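Teleoperation Working Group
Minutes of the meeting of December 20, 2019
Chair: Nuala Ó Riain
Represented: Mumley, Stilthorpe, Saavedra

1. Previous minutes
Minutes of the October meeting approved with one correction: under item 4, "joint torque" should read "joint velocity".

2. Simulated dining room, head view
Stilthorpe presented the current build of the Trinura scene, used for remote demonstration of table tasks with two arms. The operator drives both arms with hand controllers and sees the head view on a monitor. The scene now loads without the missing-texture warnings reported in October.
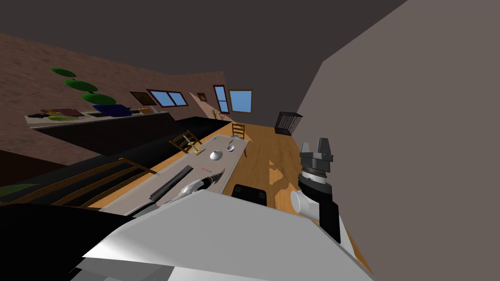 Discussion centered on what the operator needs to see before taking control of an arm. Mumley asked that the head view be leveled by default, as new operators correct for the tilt with their wrists and the correction ends up in the recorded path. Stilthorpe prefers to keep the raw view in the log and level only the operator's display. Agreed. Saavedra noted that the thin red item lies close to the silver gripper while the white pot is near the middle of the table, and asked that the two be treated as separate tasks with separate start poses. Agreed. Chair backs are to remain in the collision model at full size.

3. Approach and hover
The group reviewed the proposed rule for the start of a grasp. The operator brings the gripper to a hover above the tabletop, holds for 3 seconds, then descends. The hold gives the segmentation script a clean break between reach and grasp. Mumley reported that operators tend to shorten the hold once they know the task. The script will reject short holds and prompt for a repeat.

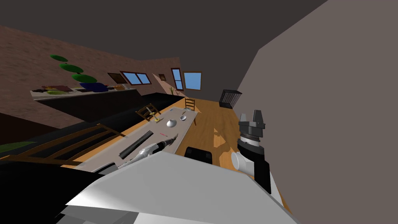 Fig. 2. Gripper above the near end of the table, red stick beside it; second arm with fingers up.

Saavedra asked whether the idle arm should be parked lower. Stilthorpe will test a lower park pose - the present one puts the arm close to the gray wall in the head view, and operators have asked how much clearance they have. No change to the default until the test is reported.

4. Wrist view
The wrist view is to be offered as a second window, switched by the left thumb button. Ó Riain asked for a fixed opening at the start of every demonstration. At present some operators start half closed, which adds a step to the learned motion that has no use. Fingers are to be fully open at time zero, checked by the software. 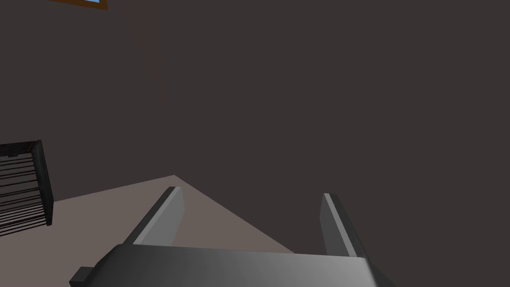
Fig. 3. Wrist view, fingers apart, nothing held.

Mumley pointed out that the wrist view gives little sense of depth over plain surfaces. A distance readout was proposed and left open. Saavedra objects to any overlay that is not also available to the policy during training.

5. Recording plan
Each operator records 10 demonstrations per task, of which the first 5 are practice and are stored apart. Time limit per demonstration is 40 seconds. Runs over the limit are kept and flagged.

6. Actions
Stilthorpe: leveled operator display; lower park pose test.
Mumley: hold check in the segmentation script.
Saavedra: start poses for the two tasks; written note on overlays.
Ó Riain: circulate the revised operator sheet.

Next meeting to be set by email.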